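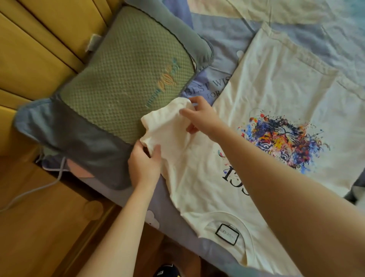

One sleeve going in on the tiger T-shirt.

Folding printed T-shirts and black elastic-waist trousers so they stay folded in a drawer

Dionysis Bakalis

I do the folding in our house and I do it on the bed, as we have no table big enough. I can get through a full load well enough, but two kinds of clothes beat me every time and I would like to know what other people do with them.

The first is T-shirts with a big print on the chest. I lay the shirt flat, fold one sleeve in, fold the other sleeve in, then bring the bottom up to the neck. It looks fine on the bed. A few days in the drawer and the print has a hard line across it, usually straight through the middle of whatever the picture is. One has a tiger's face on it with paint splashes all round and a large 13 underneath, and the line goes through the tiger. I don't want to iron over the print, and I am not sure you are supposed to.

The second is black trousers with an elastic waist, the soft sort that people wear about the house or to the gym. There is no crease to follow, so I hold them up by the waistband, let the legs hang, and try to put one leg over the other on the way down. The waistband never lies flat. It bunches, the back sits higher than the front, and by the time I have folded the legs up I have a lump which won't stand or stack. We have several pairs and they take up more space than the jeans.

The drawer they have to go in is the middle one of a Gorkard chest, 64 cm wide inside and not very deep. Shirts on the left, trousers on the right. It used to hold everything, and at the moment I have to push down with one hand to close it. I have looked at the Skandix dividers, but I don't want to buy anything before I know whether I am simply folding badly.

Things I have tried:

Rolling the trousers. They unroll.

Hanging the T-shirts. We ran out of rail, and the shoulders went pointy.

Folding the T-shirts inside out. The print does seem a bit better, but then nobody can find the shirt they want.

Is there a way to fold that avoids a line on the print, and a way to make the elastic waist behave?
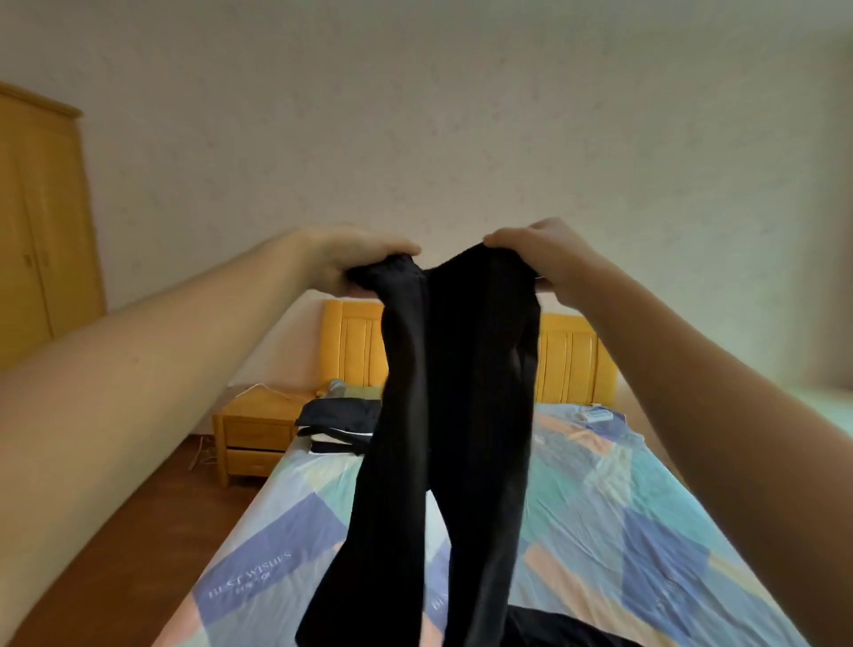
Jhonatan Huamán

Elastic waists are easier if you stop trying to fold them in the air. Lay the trousers on the bed face up, with the waist towards you, and smooth the waistband outwards with the flats of your hands until the front and back edges are level. Do that before you touch the legs. Most of the lump you are describing starts at the top and gets bigger with each fold.

Then:

Take one leg by the outside seam and lay it over the other. Match the hems first, then the outside edges.

You will have a point sticking out at the seat, where the crotch seam is. Fold that point in so the long edge is straight. This makes more difference than anything else.

Fold the hems up, stopping two or three fingers short of the waistband. Don't go all the way to the top. The elastic is the thickest part and you don't want the hems lying on it.

Fold in three from the bottom, finishing with the waistband on the outside. For a shallow drawer you may need to fold in four.

If you want the bundle to hold itself together, you can tuck the last fold into the waistband. I do this for travelling but I don't bother at home. It does stretch the elastic a little if you leave it that way for months.

For the T-shirts, the line comes from folding in half. Where you put the sleeves hardly matters. Turn the shirt face down before you start. Fold in each side, with the sleeve laid back on itself so it doesn't poke out past the edge, and then fold in thirds from the bottom. You want the print to end up on the outside of one panel with the folds above and below it. If the print is very tall you can't avoid it altogether, and in that case a loose fold is better than a tight one.

About ironing: turn the shirt inside out and use a low heat, and keep the iron moving. I wouldn't put it straight on a thick print. Check the label first, some say not to iron the decoration at all.

I also think you have too much in the drawer. If you have to push down to shut it then any fold will leave a mark, on anything.

pegbag

Just hang them. I have never folded a T-shirt in my life. If your shoulders go pointy you have the wrong hangers, get the wide ones.

For the trousers, put them over a chair. Black ones don't show creases.

Morano do a rail which goes on the back of a door, mine has been up since July and is fine.

Dionysis Bakalis

Thank you both. I can't use the door one, our bedroom door opens against the wardrobe and there is no room behind it. The chair is already full, I'm afraid.

I have been through a load using Jhonatan's way. The T-shirts first: face down does work. It felt wrong to begin with because you can't see what you are aiming at, so I now lay the shirt face up, look at where the top and bottom of the print are, put a finger at each side of the hem as a marker, and then turn it over. On the tiger one I can get the whole face on one panel, but the number underneath goes round the fold. I can live with that. The plain ones I still fold in half, it is quicker, and they have nothing on them to spoil.

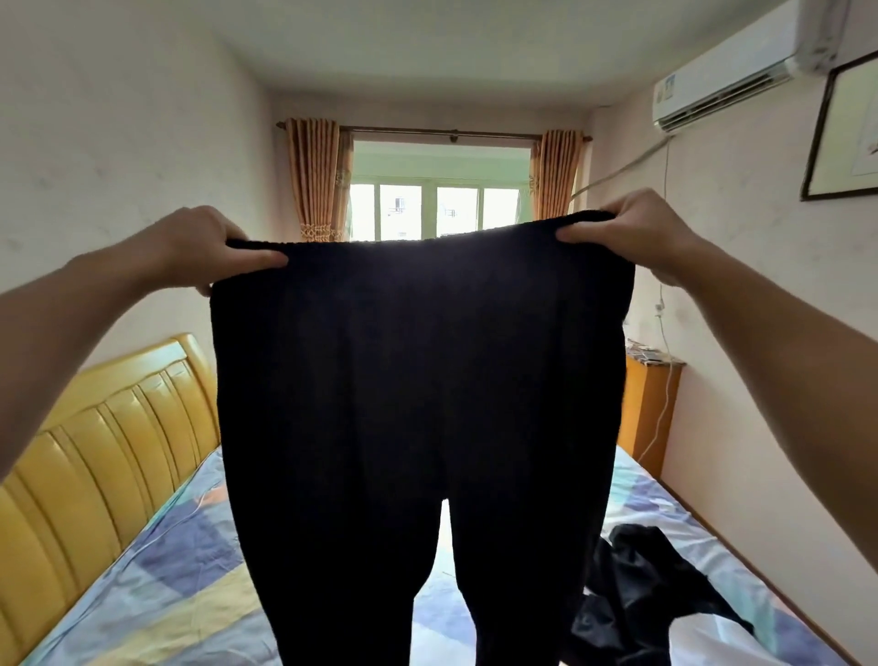 Trousers were slower. The part about folding in the point at the seat was new to me, and I had to do the first pair three times. My trouble is still the very start. I am used to picking them up by the two top corners of the waistband and pulling it wide with both hands, and when I do that the top edge goes wavy and gathered, so I can't tell if the front and back are level. Once they are down on the bed and I let go, the elastic pulls in again and takes the fabric with it. Do you hold the waist out somehow while you fold the legs over, or do you let it shrink back and just leave it?

The other thing is the surface. A mattress gives under your hands, so pressing the waistband flat mostly pushes it down into the bed. It might be better on the floor, but I would rather not kneel for a whole load.

Jhonatan Huamán

Let it shrink back. You only stretch it to even it out, and then you leave it at its own width. If you fold the legs while the waist is held wide, the top will be wider than the rest and then pull in afterwards, and that gives you the wrinkles down the front.

To get it level, pinch the front and back together at one side seam, then do the same at the other side seam. Go by the seams and not by where the corners seem to be. On most pairs of this kind the back is cut a bit higher than the front, so they won't match all the way along. Match them at the sides and ignore the middle. If there is a drawstring, tuck it inside first.

On a soft bed you can use a big tray or a flat piece of board. I used the lid of a storage box for years. It needs to be as wide as the waistband and that is all, you can let the legs hang off the end of it.

With the black ones, it is worth going over them for fluff before you fold. It gets pressed in otherwise, and then it is on the outside of the bundle where you can see it.

Villanueva Road

Agree with Jhonatan about the seat, that is how I was shown in a shop. One thing to add. If the drawer is shallow, measure the depth before you decide on thirds or quarters, then fold one pair to fit and use it as a pattern for the rest. It doesn't matter what the method says if the bundle stands up higher than the drawer above.

For dividers, a shoe box with the lid off does the same job. Cut it down with scissors if it is too tall. In a 64 cm drawer two of them side by side should go in with a gap left over for socks, but check, boxes vary.

I would also put the trousers in standing on their folded edge with the waistbands all facing the same way. Alternating them so that the thick ends are at opposite sides sounds clever but I found they lean.

I don't agree that thick prints should never be ironed. Inside out with a tea towel over the top has been all right for me. Old cracked ones I leave alone.

Dionysis Bakalis

The side seams were what I was missing. I did the remaining pairs that way and they are all more or less the same size. Quarters suit our drawer better than thirds – in thirds they caught on the drawer above when I pulled it out.

I have left out the waistband tuck for now. I took out the T-shirts that don't fit anybody and the drawer closes without pushing. The shirts with prints are at the front, face out, and the plain ones are behind. I used one shoe box between the shirts and the trousers and haven't bought the dividers.

The line on the tiger has faded a bit with washing but it is still there if you know where to look. I will try the tea towel on an older shirt before I try it on that one.

If anybody has a good way of folding a fitted sheet on your own I would be glad to hear it, but I suppose that should go on a separate page.

Contact us | Copyright and terms of use | Back to top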